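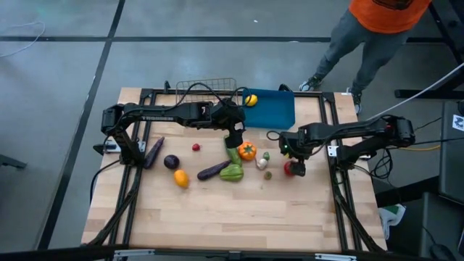

Kornulstead는 장난감 과일·채소에 사람들이 붙인 이름을 모아 둔 단어 목록이에요. 처음엔 소꿉놀이 상자에 붙일 라벨이나 만들려고 했는데, 하다 보니 파일이 점점 커져서 README까지 쓰고 있네요. 제일 먼저 막힌 게 가지였어요. 길쭉한 보라색 가지 옆에 동그랗고 짙은 보라색 가지가 같이 있으면 둘 다 그냥 "가지"라고 적을 수가 없잖아요! 그래서 긴가지, 둥근가지로 나눴고요. 초록 꼭지가 달린 주황색 토마토도 문제였는데, 모양이 딱 호박이라 이름이 양쪽으로 갈렸어요. 지금은 대표 이름을 "호박형 토마토"로 두고 "호박"은 별칭 칸에 넣어 놨습니다.

들어 있는 것
names.csv에는 이름이 374개 있고, 묶음은 11가지예요(열매채소, 뿌리채소, 감귤류, 이런 식). 한 줄에 대표 이름, 별칭, 색, 모양, 메모가 들어갑니다. votes.csv는 사람들이 "나는 이렇게 부른다" 하고 남긴 답을 모은 파일이고 1,764줄이에요. 답한 사람 이름은 안 들어 있어요. 맞춤법은 제가 고쳤지만 사투리는 그대로 뒀습니다. "도마도"가 꽤 나오는데 오타 아니에요, 지우지 말아 주세요!

이름 짓는 규칙(이라기보다 버릇)
색은 이름 앞에 붙여요. 초록 피망, 빨간 토마토처럼요. 크기는 웬만하면 이름에 안 넣어요. 작은 딸기라고 적어 두면 더 작은 딸기가 생겼을 때 아주 곤란해지거든요. 모양은 같은 채소가 여러 모양으로 있을 때만 넣습니다. 진짜 채소의 품종명은 쓰지 않기로 했어요. 예전에 Adine라는 제 옛날 목록에서 품종까지 맞춰 보려다가 오이에서 한 달을 날렸습니다(1월 내내 오이만 봤어요).

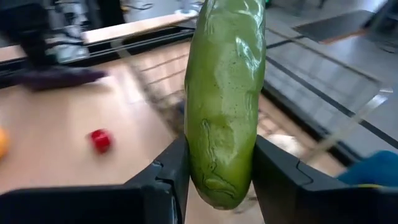 그래서 오이랑 애호박은 아예 "길쭉한 초록 채소"라는 묶음 이름을 하나 만들고, 그 밑에 둘 다 넣었어요. 가게 포장에 오이라고 써 있으면 오이, 포장이 없으면 묶음 이름만 적습니다. 피망과 파프리카도 비슷하게 처리했는데 이쪽은 아직 마음에 안 들어요. 초록은 피망, 주황은 파프리카라고 답하는 사람이 많아서 일단 따라갔지만, 빨간색에서 답이 엉망으로 섞입니다. Mekdes Weldu 님이 색이랑 상관없이 전부 피망으로 합치자고 했고, 저는 아직 버티는 중이에요.

헷갈리는 항목
이름이 제대로 안 정해진 59개에는 메모 칸에 "미정"이라고 적어 놨어요. 레몬인지 망고인지 싶은 노란주황색 덩어리들, 라임인지 덜 익은 귤인지 모를 초록 동그라미들이 거의 다 여기 있습니다. 표면에 점이라도 좀 찍어 주면 감귤류로 보내겠는데 매끈하면 답이 없어요. 울퉁불퉁하고 커다란 초록색은 차요테라는 답도 있고 큰 피망이라는 답도 있어서, 둘 다 별칭에 넣고 대표 이름은 비워 뒀어요. 좋은 이름 있으면 꼭 알려 주세요.
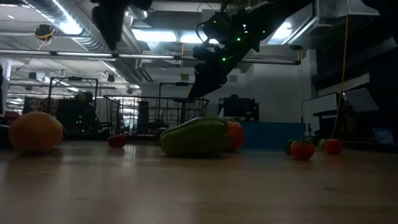 Lucian Husar 님은 대표 이름을 비워 두는 데 반대라고 적어 주셨어요. 빈칸이 있으면 라벨을 뽑을 때 빈 스티커가 나오니까 어색하더라도 "울퉁불퉁 초록이" 같은 임시 이름을 넣자는 의견입니다. 아이들은 차요테라는 말을 모르니 오히려 그쪽이 더 잘 통할 거라고도 하셨고요.

듣고 보니 빈 스티커는 저도 싫어서 다음 판에는 "임시이름" 칸을 새로 넣을게요. 다만 "초록이"가 벌써 라임 별칭에도 들어가 있어서 그것부터 정리해야 합니다.

쓰는 법
라벨만 필요하면 names.csv의 첫째 칸만 뽑으면 돼요. 글자 인코딩은 UTF-8이고, 표 프로그램에서 한글이 깨지면 불러올 때 인코딩을 직접 골라 주세요. 별칭은 쉼표 말고 세미콜론으로 나눠 놨어요. 글씨가 긴 이름(호박형 토마토!)은 작은 스티커에서 두 줄로 넘어가는데, 저는 그냥 가로로 긴 스티커를 씁니다.

고칠 때
줄을 새로 추가할 때는 맨 아래에 붙여 주세요. 중간에 끼우면 votes.csv랑 번호가 어긋나요. 마늘이 한 번 그렇게 생강이 된 적이 있어서 되돌리느라 저녁 시간을 다 썼습니다. 이름만 바꾸는 건 번호를 건드리지 않으니까 편하게 고치셔도 되고, 예전 이름은 별칭 칸으로 옮겨 주세요.

분류: 단어 목록 > 장난감 > 과일·채소

관련 글
Adine: 장난감 채소 옛 목록(업데이트 중단)
Ranlow 라벨 스티커 칸 맞추기
피망이냐 파프리카냐, 답변 모음
소꿉놀이 그릇과 도마 이름 정리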